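Notebook entry, Tue 7 April
Kamata office, document workshop
Entered by Irfan Entili

Continued from the previous entry on the petition assembly procedure. The revised order of exhibits was applied this morning to the Plostidix work visa file. The file came to 360 pages with forms, support letter and exhibits, against a limit of 600 per bundle, so no split was needed. Exhibit tabs were printed on the bottom edge in accordance with the November instruction.

Two defects were found at second reading. The job title in the support letter did not match the title on the form. The letter says "process engineer" and the form says "engineer, process controls". The employer has been asked in writing which is correct, and the form is not to be signed until a reply is in the file. The second defect is a translation of a degree certificate that lacks the translator's signed statement. A request went to the translator before noon.

Scanning was tested again on the Clolivetti unit at 300 dots per inch. Passport pages were legible, but the entry stamps on one page were still faint. Repeating that page in color gave a better result - the color setting should be used for all passport pages until further notice.
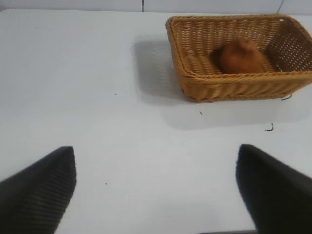

Wicker basket on the white table.

The Tikar checklist was reviewed line by line in the afternoon. It now has 164 items, of which 12 repeat a question asked elsewhere under a different heading. The repeated items concern prior addresses and dates of travel. Where the client gives different answers to the same question, the present checklist offers no place to record which answer was relied upon. It is proposed that the repeats be removed and a single notes column added beside the travel history.

Colleagues are reminded that a draft form is not to be sent to a client without the cover note explaining which fields remain open. This was missed once in the Tikar matter and led to an early signature, and the page had to be replaced.

Open items:
Employer reply on job title, Plostidix.
Translator's statement, same file.
Revised checklist to be circulated for comment.
Check whether the older tab stock may still be used for dependents' files.

I. Entili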